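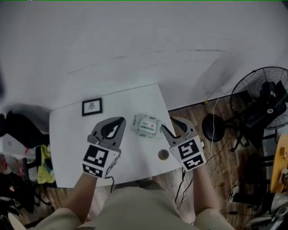 # Chapter 4: Choosing Between Grippers

I used to pick grippers from the catalog. I'd look up the payload, look up the stroke, send in the order and then spend the next month wondering why my nice new Landry jaws couldn't pick up a picture frame! So this chapter starts with your hands (well, your hands holding a pair of grippers) and leaves the arm switched off until Section 4.5.

We'll compare two jaw styles: the curved claw, which wraps partway around an object, and the flat parallel jaw, like the one on the Eltero in Chapter 3. Curved jaws are forgiving with boxy things in slippery plastic packaging. They're miserable with anything thin that lies flat on a white tabletop, and I'd like you to feel that for yourself before you read my numbers.

The marker blocks matter too. Those black-and-white squares let the camera work out where each gripper is, so keep at least one pattern facing up while you work. My own first set of Jivus recordings had 800 grasps in it, and I threw out 56 because I'd rolled my left wrist and hidden the markers (I still do it when I'm tired).

## Before you start

- Clear enough table to move both elbows.
- Let the cables hang free. A snagged cable feels a lot like a heavy object.
- Choose one boxy item, one thin item and one small disc.
- Set the Wusta controller to log both hands, and check that the log is growing.

## 4.1 What counts as a grasp?

My rule is that the object has to leave the table and stay up for 2 seconds. Yours can be different, but write it down first, on paper, and don't touch it until you've finished the whole set.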